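Wilero picking cell, four months in

Posted by Leen Geagea, kitting lead, Papadakis

Short version: good arm, fussy setup, changed my crew's day more than the sales guy let on. 4 out of 5. Typing this on lunch so excuse the mess.

What we do. Bars, plastic and metal, kitted for furniture makers. Before March every bar got picked by hand out of a bin, checked, set down in order. Standing job. Boring. Wrists hate it. We run 1000 kits on a normal shift and a bit more before the holidays.

What we bought. One Wilero cell, arm plus gripper plus controller. Bin and table are ours. Hostier did the install, Prondberg quoted too but wanted to bolt the floor and the landlord said no.

Setup

Slow. The Hostier guy said one morning, took three days. Most of that was teaching it where the bin sits. Move the bin a finger's width and the picks go off. So the bin gets clamped at the corner now, and there's blue tape on the tabletop. Do not peel the tape. I have said this to every shift. Ours is a plain gray metal bin with a divider, narrow section at the back, big one in front. Shiny metal is not its favorite thing, we had to turn the overhead lights down on that side.

Cables: get someone to show you how much slack to leave. We had them too tight the first week and it faulted out every time the arm reached for the far corner.

Picking

Fine in the middle of the bin. Slower near the walls. A bar leaning up against the side gets skipped, then skipped again, then it beeps and somebody has to walk over. Short bars are easier than long ones for us. Our best shift so far was 1041 kits, with the same people we had before.

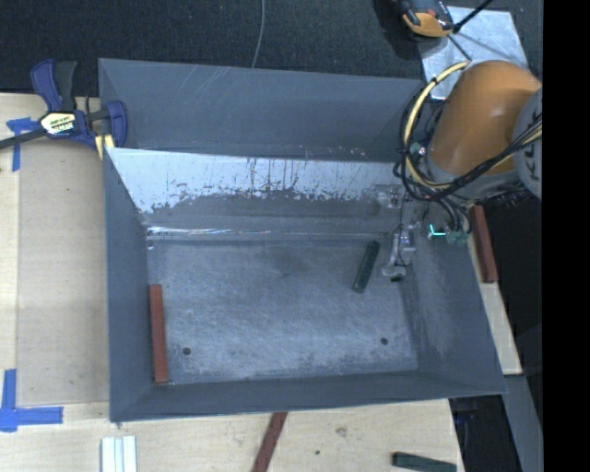
What changed for the crew

This is the part I wanted to read in reviews and couldnt find.

Nobody got let go. I asked for that in writing before we signed and got it. Two pickers moved to checking and packing. One asked to go back to hand picking on the odd sizes and I let her.

Esperanza Pastor runs the cell on days. She used to pick. Now she loads, clears the beeps, and does the small fixes herself, got a pay bump for it after some arguing. She says her wrists are better and her feet are the same. She also says the job is lonelier, you used to talk across the bins all shift and now it's her and the arm. I didn't see that one coming. We moved the packing bench closer, helps some.

Breaks got weird too. The arm doesnt stop so people felt like they shouldn't. Now we pause it at break. Office grumbled. Still pausing it.

Gripes

Manual is 400 pages and the fault codes are at the very back.
Spare gripper tips are $200 a set. Come on.
Phone support closes at 4 pm, our second shift starts at 3.
Beep has one volume.

Would I buy it again? Yes, but talk to your pickers first and budget for training. Ask Hostier for the second training day, we skipped it and paid for it later.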